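Search this wiki
Go
Advanced search

Dadeck kitchen cell

Last edited 4/15/21 by Leszek Sowa

The Dadeck kitchen cell is a single-arm robot workstation used at Grerkow for dish loading trials. It consists of one jointed arm with a two-sided gripper, a controller, and a fitted kitchen with a sink and a built-in dishwasher. The control software, Garnance, was written by Mieczysław Tokarz.

Setup

The arm is bolted down before power is connected. The base is leveled, the bolts are tightened in a cross pattern, and the arm is sent to its home position at low speed. The tool center point is then measured with a pointed rod held in the gripper. The rod is brought to one fixed point from several directions, and Garnance computes the offset. An error above 2 mm means the measurement is repeated.

The dishwasher position is taught by hand. The operator moves the gripper to both front corners of the rack and stores each point. Racks that slide on worn rollers do not return to the same place, and the points must be taught again whenever a rack has been taken out.

Grip settings

Plates are held by the rim. Closing force is set per dish type in a table of 11 entries. Too little force lets a plate turn in the fingers when the wrist rotates; too much wears the finger pads and can chip glazed edges. Bowls use a wider opening and a slower approach.

Maintenance

Finger pads are wiped after each session and replaced after 800 grip cycles. Wrist bolts are checked at the same time. The joints are greased every 3000 hours with the arm powered off and the brakes engaged. Cables are inspected for kinks at the wrist, where most faults have been found. A wrist cable replaced in September had failed at the connector.

After any wrist repair the tool center point is measured again. The first run is made at reduced speed with a single plate.

See also
Kaczmarczyk gripper
Garnance error codes
Rack teaching procedure
Finger pad replacement

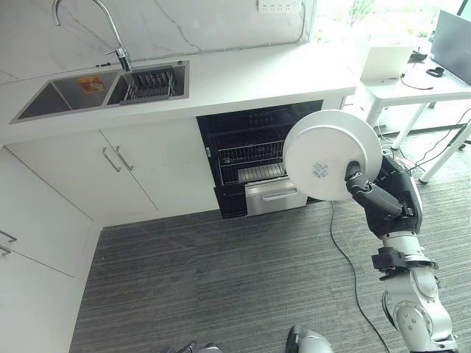
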